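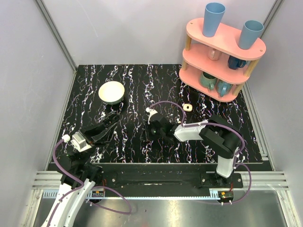
I have been reading decluttering advice since March and I remain unconvinced. The current favorite is the Suvero method, which says you should own two of every dish and give the rest away. Two of what, though? A pink shelf with three tiers will take tumblers up top and mugs underneath, and it still won't look like much. The book costs more than my plates did, and runs to over 622 pages. Some of those could have been given away too.

My main complaint is that the method assumes you never have company. I tried it in my kitchen in Dolluvville for a while, then my sister's family came and we ate soup in shifts.

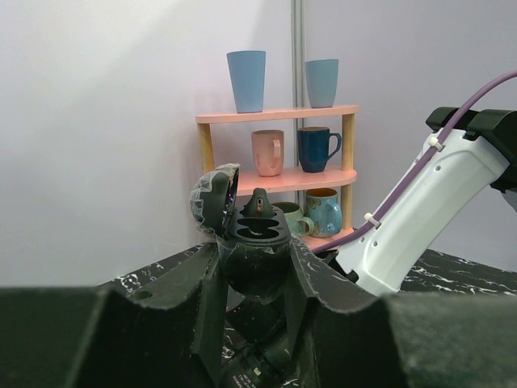

Jarmo Oksanen wrote in to say that I was missing the point, and that washing up as you go is the whole method. Fine, but I could have washed up as I went with twelve bowls.

I also doubt the claim that fewer things means less cleaning. Dust lands on a bare shelf just the same.

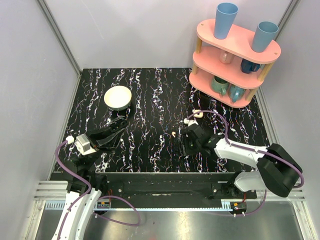 Tumblers on top, mugs below.

The part I did keep is the bit about lids. If a lid fits no pot, out it goes.
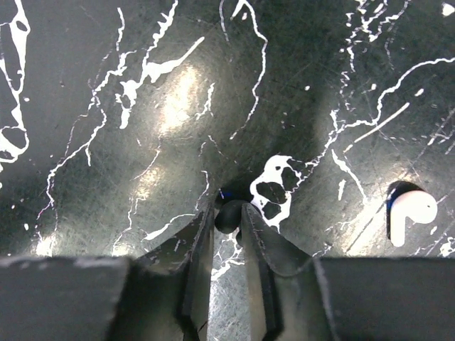

I got rid of a whole drawer of them that way, and I'd have done it without the book.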